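Drudwood studio floor - pre-shoot safety checklist, episode 12
Series: Rurnia (TV drama, season two)
Checked by: Mekdes Sisay
Time: 7:10 am

Access and exits
Both fire exits clear: Yes
Exit signs lit: Yes
Comments: Great work by the set crew, who moved the kitchen flats back overnight. You can walk straight through now!

Lighting grid
Safety chains on all lamps: Yes
Load under limit: Yes
Comments: We're hanging 368 kg today. Love the new colour labels on the bars - so much easier to read from the floor.

Cables
Taped or ramped at walkways: No
Comments: One run beside the hospital set still needs a ramp. Ullell are bringing two more before the first rehearsal.
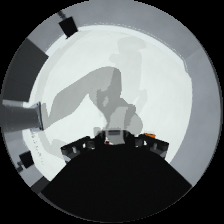
Gripper, wrist view. Computer render.

Noise and effects
Cast told about the door slam: Yes
Ear plugs at the sound desk: Yes
Comments: The slam is a beauty, and everyone in the wedding scene jumped at rehearsal. Please keep 3 metres back from the hinge side.

Audience seating
Rows bolted: Yes
Handrails firm: Fixed during check
Comments: We have 55 guests in for the family dinner scene. The rail at row C had a bit of wobble, so Eleni Kadrić tightened it while I was there (thanks, Eleni!).

First aid
Kit full: No
Comments: Low on burn gel. More is in the Kneževič truck, bay 2.

Result: OK to rehearse once the cable ramp is down. Recheck at 9:30 am, before cameras roll.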